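Search this site Go
Working papers March
By Sinéad Hanrahan and Eamon Ó Néill
Print this page | E-mail this to a colleague

4. When does a young firm first report a profit?

4.1 What the accounts show

We now turn to the filed accounts. Four firms in the panel – Rurdale, Umov, Kramer and Vindau – all sell subscriptions, all took outside money early, all moved from a loss to a reported profit inside the study window. Same headline, quite different routes. Section 3 treated them as one group. Here we split them.

Rurdale first. Revenue nearly flat in the year it crossed over. The whole swing came from cost, mostly paid advertising and a sales office that was shut. Umov is the reverse case: costs kept rising, but renewals rose faster, and annual plans billed up front kept cash ahead of the income statement. Kramer sits in between. Its profit depends on a one-time tax credit; take the credit out and the firm is still slightly under water. We keep it in the sample but flag it in every table.

Vindau is harder. The firm changed its year end, so the crossover report covers 6 months where the one before it covers 12. Comparing the two as filed is plainly wrong. We scaled the short period up, then ran everything again with Vindau dropped. Signs hold both ways. Size of the effect does not, and readers should treat the pooled estimate with some care.

4.2 Capitalized development cost

A known problem. A firm that books developer pay as an asset looks better this year and worse later, when the write-down comes through. Kramer and Vindau both do this. Rurdale stopped doing it a year before its crossover, which makes its result the cleanest of the four. Umov gives no breakdown at all – a single line, no note. We wrote to the finance department and recieved a short reply that did not help.

Our fix is crude. Put the capitalized amount back into expense, take out the matching amortization, recompute. On that basis the crossover moves back for Kramer and stays put for Rurdale. For Umov we can only give bounds. 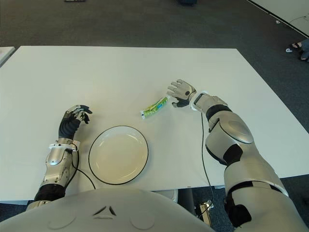 Figure 4. Robot arms reaching over a white table.

Fixed assets matter less for these firms then for makers of physical goods, but they are not zero. Office fit-out, computers, leased vehicles in one case. Useful lives differ from firm to firm and the notes are thin. Very different assets can end up in the same equipment line, with one depreciation rate applied to both, and the reader of the accounts has no way to pull them apart. We therefore leave reported depreciation alone and make no correction. A longer assumed life would lift profit in the crossover year, a shorter one would cut it. Neither changes the order of the firms.

4.3 Stated reasons

Management text was coded by both authors, separately, then compared. Most disagreements were over the word "focus", which gets used for layoffs and for product changes alike. Where we could not settle a passage it was coded as mixed. Rurdale and Kramer credit cost control. Umov credits customer loyalty. Vindau mentions both in one sentence and gives no figures for either, so mixed again. Coding rules are in the appendix, along with the passages we dropped.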